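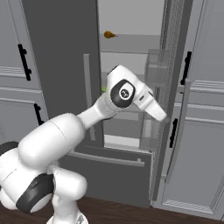 Mostano repairs, services and resells household fridges and freezers from a workshop in Grastlow. We work on freestanding and built-in models of most ages, and we supply door seals, shelves, thermostats and other parts to people who would like to do the job themselves. Many of the calls we take are from someone looking into an open refrigerator, as in the picture, and wondering why the milk has gone off again. Quite often the answer is a tired seal or a blocked drain hole, and the repair costs much less than a new appliance.

How we started

The business began as a parts counter. We sold seals and hinges to the repair trade and had no workshop at all. Customers kept asking if we could fit what we sold, so we took on the unit next door, knocked a doorway through and started booking repairs in May of the following year. The parts counter is still here, in the same corner, and still opens before the rest of the building does.

There are now 37 of us. Most work on the road or at the benches, and the remainder look after bookings, parts and deliveries. Several of our engineers trained here as apprentices.

What we do

Home repairs. An engineer visits, finds the fault and gives you a price before doing any further work. If you decide against the repair you pay the call-out charge and nothing else. Common parts are carried on the van. Others have to be ordered, and we book the second visit once the part has reached us.

Workshop repairs. Some faults can't be dealt with in a kitchen. Work on the sealed system usually comes back to Grastlow, where we have the benches and the recovery equipment for it. We collect and return within our normal area.

Reconditioned appliances. We buy in used fridges and freezers, repair and clean them, and run each one on test for 8 days before it goes on sale. Anything that will not hold a steady temperature for the whole period goes back to the bench or is broken for parts.

Parts. The counter stocks seals by the metre as well as made-up ones. Bring the old seal with you if you can, or the model number, which is normally on a plate inside the cabinet – often low down on the side wall, behind the salad drawer.

Shops and cafés. Our trade service goes under the name Minami and has its own booking line. It covers display chillers, under-counter units and small cold rooms. Larger cold stores are outside what we do.

Where we work

We have four vans and cover Grastlow and the villages on either side of the ring road. Customers further out are welcome to bring appliances to us. Please keep a fridge upright on the journey, and ring first so that there is space at the loading door.

Old appliances

Refrigerant gas has to be removed properly before a fridge is scrapped. We do this for every appliance we take in and keep a record of it. Shelves, drawers and handles in good order are washed and put into stock, and these second-hand parts are sold at the counter at half the price of new ones or less. The rest goes to a licensed recycler. Last year we sent about 302 cabinets that way.

Guarantees

Home and workshop repairs are guaranteed for six months, parts and labour. Reconditioned appliances carry a 12-month guarantee, which passes to the new owner if you sell or give the appliance away. Please keep the paper slip – we can look up a job without it, but it takes longer.

Training

We run a one-day course called Futance for landlords, school kitchen staff and anyone else who has several fridges to look after. It covers cleaning condenser coils, checking and changing seals, setting temperatures and knowing when a fault needs an engineer. Places are limited by the size of the room. Dates are posted at the counter and sent to anyone on the mailing list.

Visiting us

The parts counter and showroom are open Monday to Saturday. Parking is at the rear of the building, through the second gate.

Page last updated Dec 17, 2024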